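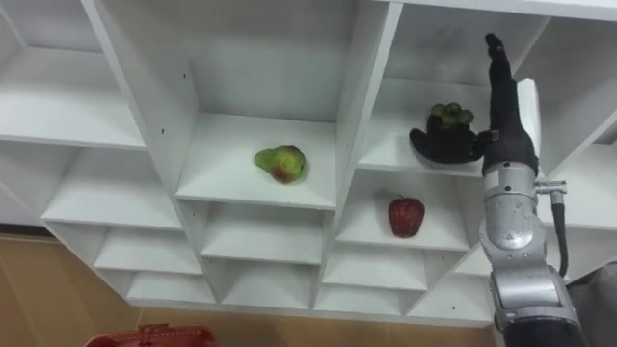

The Novo shelf-picking kit is a gripper, a wrist mount and a setup service for shops and small warehouses that store goods in open cubbies. Most picking kits are built for bins, where the arm comes straight down from above. Shelves are harder. The gripper has to come in from the front or the side, with a wall close by on each hand and whatever is stored there sitting on the floor of the compartment. We sell the kit on fruit for a reason: a pear lying on its side, a mangosteen with its leafy green cap and an upright apple with a short stem are three different shapes to get hold of, and the long, narrow black fingers have to reach into a cubby and close on any of them.

What you get

The kit comes with one gripper, 2 sets of finger covers, the wrist collar, a cable set and the setup software. It fits most mid-size arms. If you don't see yours on the fit list, send us the model number before you order. A second gripper for two-arm setups is sold separately.

The arm itself is not included. Neither is the shelving.

Setup

A technician from our Roltden shop comes to your site and spends a day on the install. The first half is mounting and cabling. The second half is teaching the shelf: the technician moves the arm to the corners of each compartment by hand and saves them, then runs slow passes with your own goods. A unit with 8 compartments can be taught before lunch if the shelf is fixed to the wall or floor. A shelf that shifts when bumped has to be taught again, so please anchor it before we arrive.

After that, your staff can add or change compartments from a tablet. Chukwuemeka Odukoya runs the training and is also the person who picks up the phone if something goes wrong later.

Limits

Items should be at least a finger's width from the side wall. Closer than that and the gripper will usually skip the item and log it. Glossy white shelving can confuse the depth reading under strong overhead lights; matte panels are better. Soft fruit needs the low-force setting, which is slower. We don't recommend the kit for berries, loose grapes or anything wet.

The finger covers wear. In daily use we replace ours every 3 months. They slide off without tools and can be washed in warm soapy water.

Buying and trial

The kit can be bought outright or rented by the month. The trial runs some 84 days, and the install fee is credited if you keep the kit. Orders placed by Monday noon go out the same week. We deliver and install in Prunedberg, Roltden and the towns between. Farther out, ask for a quote.

Comments

dale_r
Had ours since May. Works fine on apples and boxed tea. Onions were a pain until we turned the force down. Wish the cable were longer.

Ebuka Adeyemi
Dale, the longer cable is in stock now. Email the shop and we'll swap it.

Pat in Prunedberg
Does it handle shelves with a lip on the front? Ours are about an inch high.

Ebuka Adeyemi
An inch is OK if the compartment is tall enough. Send me the inside height and I'll check.

We use cookies to remember your region and cart. Accept | Settings

Adeyemi Shelf Handling, Roltden | Contact | Returns | Back to top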